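Putting the sponge on the plate, part three

19 October 2019

In July I wrote that the arm would be able to set the table before the end of the summer. It was too optimistic. Sihan Liao, who shares the workshop with me, was kind enough not to remind me of it, but I read the old post again yesterday and I was a little ashamed.

So what is the situation now? The table has its new paper and the grid of blue tape. I laid the tape by hand and it is not perfectly straight, but my program does not need it to be straight. The grid is for me. When I write in my notebook that the plate was two squares to the left, I can put it back in the same place the next morning.

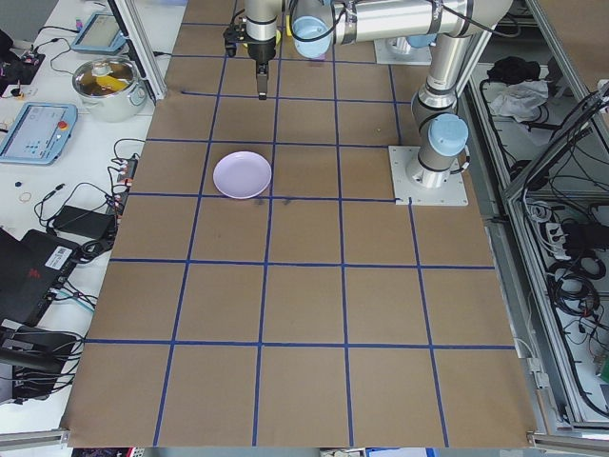

The cables are still a problem. I bought a box of clips from Noltine and used all of them at home, on my desk, so the workshop must wait. What I did finish is the new start position. The arm now goes first to a point high over the table, stops for three seconds, and only then begins to look for the plate. Before, it began while it was still shaking a little, and the positions it found were different every time.

I also changed the way the small camera on the wrist is used. I save one picture before each movement down, and I have 732 of them now. I have looked through most of these in the evenings. My family finds this a strange hobby.

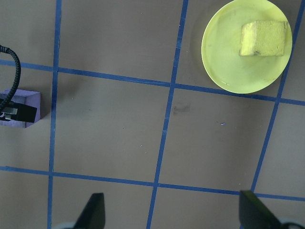
Why do I practise with a sponge and not with a real cup?

A sponge forgives a bad grip, and when it falls nothing is broken. I will go to cups when the arm can do the same task many times without my hand near the red button.

The foam block is the next step after the sponge. It is harder to hold well, and if the fingers close too much they leave marks in it. I lowered the closing force by 5 per cent, then again by the same amount, and wrote both values in the settings file, which I call Zanda for reasons that are too long to explain.

Letting go is more difficult than I expected. If the fingers open too high, the block jumps and turns. If they open too low, it pushes on the plate and the plate slides away.
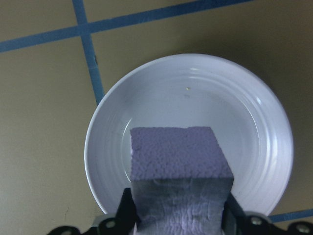
I made 38 attempts with the last settings and wrote down the height for each one. Sihan thinks that I should measure the rim of every plate first and let the program calculate the rest. I would prefer that the arm finds the height by itself, by going down slowly until it feels something. We have not agreed yet, and we will probably try both.

Next week I want to change the finger tips for softer ones. If somebody has experience with silicone for this, please write me a comment, I will be grateful.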